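Woltbridge Handheld Pair
Data collection kit for small-object sorting
Home > Equipment > Collection kits

Good examples come from ordinary tables, and that is the whole idea behind the Woltbridge. You hold a gripper in each hand and do the job yourself, while the tool records what it sees and how its jaws move. Later, Clutus turns those recordings into something a learning system can use. 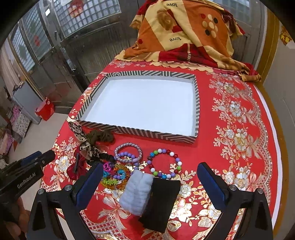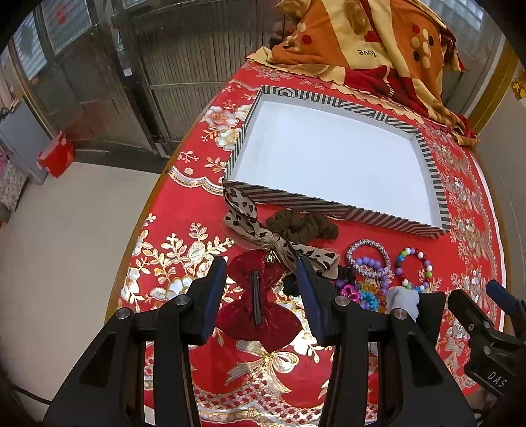 Hair accessories and bracelets beside a striped box lid.

We love tidying jobs for this. Scrunchies squash, beads roll, and a satin bow never sits the same way twice (try picking one up by the knot!). A learner that has only met hard blocks gets a real education from soft and slippery things.

What comes with the kit
2 handheld grippers, left and right
4 spare soft pads
Charging lead and carry case
Clutus desktop software, one seat

Getting a good session
Plan for 50 runs of one job before you change it. Shuffle the items between runs and let the pile be messy. Keep any fumbles too, and tag them in Clutus so they can be sorted out later. Heiðrún Thorlacius, who wrote our session guide, likes to swap the starting hand every few runs, and we've picked up the habit from her.

The starter set from Lekaren holds 162 recorded runs of sorting and packing, all done in lived-in rooms with the clutter left where it was. It's a lovely thing to browse before you plan your own. A second set, with more cloth folding, is due in September.

Pads wear faster on gritty surfaces. Wipe them with a damp cloth and let them dry before storing.

Page updated 6 Jul 2022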